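4.2 Wording of kinship in the notices
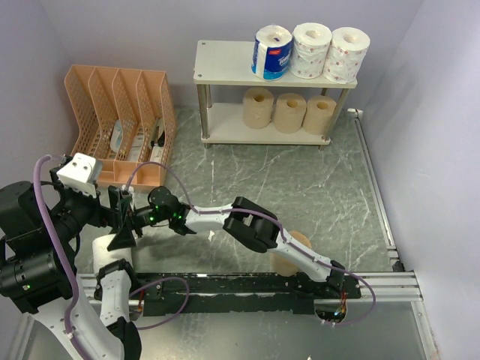 The second part of the analysis concerns how family members are named in death notices. Our material consists of 286 notices printed in the Illambridge weekly paper and in its neighbour, the Enitz paper, which share one office for family announcements. Each notice was read twice, and every mention of a relative was marked with its position in the text and with the verb that introduces it.

In most of the Illambridge notices the husband or wife is named first, then the children, then the brothers and sisters. The Enitz notices follow this order less strictly. There, the parents of the dead person often come before the children, even when the parents died long ago. Solanki has described the same habit in older parish records and explains it by the form that families had to fill in. We think that this explanation is possible for our material also, but we could not find a copy of the form.

Grandchildren present a special difficulty. They are named one by one in some notices and given only as a number in others. In 14 notices both ways are used together – the older grandchildren have names, the younger ones are counted. We treated these as a separate group.

Figure 3. Household goods on a white two-tier shelf, with two robot arms at work.

The verb "survive" is used in both papers, but in Enitz it is sometimes replaced by "leave behind", mainly when the dead person was young. Four notices use neither verb and only list the relatives after a colon. These were left out of the comparison of verbs, but they remain in the comparison of order.

A further question is who writes the notice. The Nidorska corpus records this for each text, while our papers do not, and therefore we make no claim on it here.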